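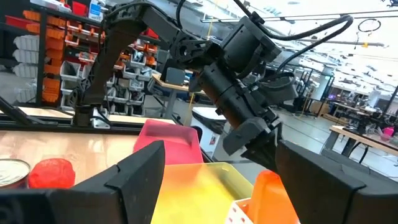

Figure 1. Arm and gripper above containers.

Introduction to Stock Keeping
Unit 5: When to order, and how much

Reading before class: Unit 4, the part on stock records. Please bring your own calculator. The phone is also fine, but not in the exam.

1. Where we are in the course

In the last unit we spoke about records: what is a stock card, who fills it, and why the number on the card and the number on the shelf become different with time. Today we suppose the records are good. The question is now the next one. If I know what I have, when should I order more, and how much should I order?

Many small companies answer this question by feeling. The storekeeper looks at the shelf, sees that it is getting empty, and calls the supplier. This can work well for many years if the storekeeper is experienced and the supplier is near. It begins to fail when the number of different items grows, when the supplier moves far away, or when the storekeeper goes on vacation.

2. Some words we will need

Demand: how many units go out in a given period. We will use weeks.

Lead time: the time from the moment we decide to order until the goods are on the shelf and can be used. Students often count only the transport. Please count also the time to write the order, the time the supplier needs to prepare it, and the time for receiving and checking. In some companies the goods stay longer in the receiving area than on the truck.

Safety stock: the extra quantity we keep because demand and lead time are not always what we expect.

Reorder point: the stock level at which we place a new order.

Stock position: what is on the shelf, plus what is already ordered and not yet received, minus what is promised to customers. It is the stock position that we compare with the reorder point. I repeat this every year and every year it is the most common mistake in the exam.

3. The reorder point

The basic formula is short:

Reorder point = (demand per week x lead time in weeks) + safety stock

Let us take a company, Okance, which sells door handles and other small metal parts to builders. One of its items is the Zirel hinge. Customers take 50 hinges per week. The supplier, Luter, delivers in 6 weeks. During the lead time Okance will therefore sell 300 hinges. If it keeps one week of demand as safety stock, this is another 50, and the reorder point is 350.

So when the stock position goes down to 350, the buyer sends the order. If everything goes as planned, the new hinges arrive when there are 50 left on the shelf. If the delivery is one week late, they arrive when the shelf has just become empty.

Now look at what happens when somebody compares the reorder point with the shelf only. Suppose an order was sent last week and is still on its way. The shelf shows fewer than 350, so the buyer orders again. Next week the shelf is still lower, and the buyer orders a third time. Then all the orders arrive, one after the other, and there is no place to put them. At Okance this went on until the hinge had a shelf quantity of 881 and the boxes were standing in the corridor.

4. How much safety stock?

There is no single right answer. More safety stock means fewer unhappy customers and more money sleeping on the shelf. What we can do is to ask good questions before we choose the number.

How much does demand change from week to week? An item with steady demand needs little protection. An item that sells nothing for a month and then goes out in one large order needs a different method, and we will see it in Unit 6.

How reliable is the supplier? Look at the dates on the old delivery notes and do not ask the supplier, who will of course say that he is reliable.

What happens if we run out? For the hinge, the builder will wait some days or will take a similar model. For a spare part of a hospital elevator the answer is very different.

Can we get the item somewhere else in an emergency? If yes, even at a higher price, the safety stock may be smaller.

In this course we use a simple rule, safety stock as a number of weeks of demand. In the advanced course you will learn the statistical method with the standard deviation. The simple rule is less exact, but the people in the store can understand it and can check it themselves — and a rule which people understand is more often followed.

5. How much to order

Two costs pull in opposite directions. Each order has a fixed cost: paperwork, transport, receiving, checking the invoice. If we order in large quantities, we pay this cost seldom. On the other side, each unit on the shelf has a holding cost: the money tied up, the space, the insurance, the risk of damage or of becoming old.

The best quantity is where the sum of the two is lowest. If you draw the total cost as a curve, you will see that it is quite flat near the bottom. This has a practical meaning. If the calculation gives a strange number, you can round it to a full box or a full pallet and lose almost nothing.

Quantity discounts should be looked at with care. Abella, a wholesaler of cleaning products, accepted a discount on floor wax and bought enough for more than a year. The price per can was very good. The wax had a shelf life of nine months. Before you say yes to a discount, calculate how long the quantity will last and write this time beside the price.

6. Fixed date or fixed level

The method above is called continuous review: we watch the stock position all the time and order when it reaches the level. The other possibility is periodic review. We look at the stock on fixed dates, for example at the start of each month, and order enough to come back to a target level.

Periodic review is convenient when many items come from the same supplier, for they can travel together. Its price is a higher safety stock. Between two review dates we are blind, and the stock has to cover the lead time plus the review period.

Most real companies use a mixture. Expensive or important items are watched continuously, and screws, tape and gloves are reviewed by date.

7. Exercises for next time

a) Luter shortens its delivery of the Zirel hinge from 6 weeks to 5. Safety stock stays at one week. Calculate the new reorder point.

b) Okance has 280 hinges on the shelf, 200 on order and 60 promised to customers. The old lead time is valid. Should the buyer order today? Show the stock position.

c) Choose a product you use at home — coffee, for example, or printer paper. Estimate your weekly demand and your lead time, and write down your reorder point. Half a page is enough.

Solutions to a) and b) will be on the course page before the next class. Please hand in c) on paper.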